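jusinwood-fridge / README

2 min read

Notes and photos on putting food away in the Jusinwood kitchen. Mostly drawers, door shelves, the odd bag of salad. 147 entries so far, one row each. Started in March, still adding.

What's in a row

- item: plain name, brand if you can read it
- spot: crisper, door, top shelf, etc
- alone: yes / no, anything else in that drawer or not
- note: free text, often blank

Spot names come from the Daher list, minus the freezer ones. Don't invent new ones pls, ask first. "Drawer" by itself is not a spot, there are 2 of them in the older Mandusari sheet and I had to go back and fix evrything.

Sweets were a late addition. Chocolate goes under snack, brand in the item field, so Cadbury Dairy Milk and not just "choc". Crisper with only the bar in it = alone: yes. 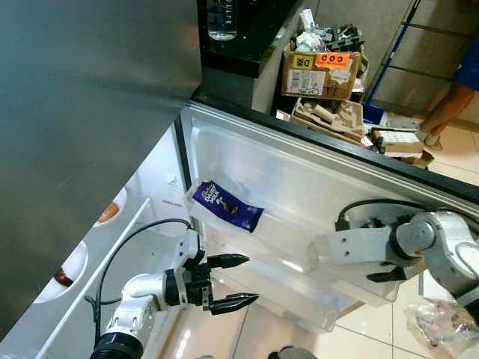 Issa Tannous wrote back that chocolate has no business in a crisper at all, it picks up the smell of onions, and could we please have a "wrong place" column. Fair. No column yet though. Spot says where the thing is, not where it should be. Put complaints in note.

Known problems

- butter is under dairy AND spreads, pick dairy
- some notes in the wrong row after the last sort, fixing when I get a minute
- herbs: bunch or bag? undecided, leave as is

To do: merge the Zerkura rows, check spelling of zuchini.

Contact: Issa Tannous, Zerkura | © Zerkura | Back to top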